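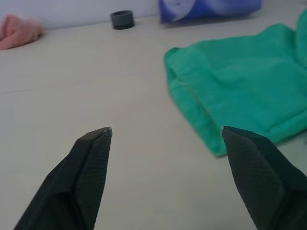 Textured fingertips at the pale table, green cloth on the right and pink one at the back.

If you're thinking about a small robot arm for the laundry room or the workshop bench, please do your budget before you fall in love with one. I did it the other way around, and I paid for it!

My whole allowance was 600 dollars for extras, on top of the arm itself. I figured that was plenty. Then I started making a list (on the back of a seed catalog, very professional) and it went fast. Spare finger pads, a clamp for the table, a longer power cord, a better lamp. I got the pads from Candlow and the clamp from Dreltham, and shipping came to 26 dollars, a number I hadn't written down anywhere.

So, a few things I'd tell a friend.

Buy the grip before you buy the reach. For cloth you want fingers with some texture on the inside faces, like a crosshatch. I tried smooth ones first and my dish towels just slid off. Order two sets of pads at once and save yourself the second shipping charge.

Measure your table, then measure what's left once everything you keep on it is back in place. A cloth spread out loose takes up way more room than the same cloth folded, and you want a good bare patch in the middle to work in. Pale and matte is my favorite kind of top, and a bright cloth really stands out on it.

Check for seams too. If your top is made of panels, run a fingernail over the joint, and if it catches, sand it or put a mat down.

Ask about the warranty on the fingers separately. Soliman quoted me six months on theirs and a lot longer on the arm, and I only found out by calling on a Tuesday and being a pest.

Skip the fancy software bundle the first year. I paid for the Trarnaline one and I've opened it maybe twice. That money would have bought me a nice lamp, and I'm still using the clip-on from the garage.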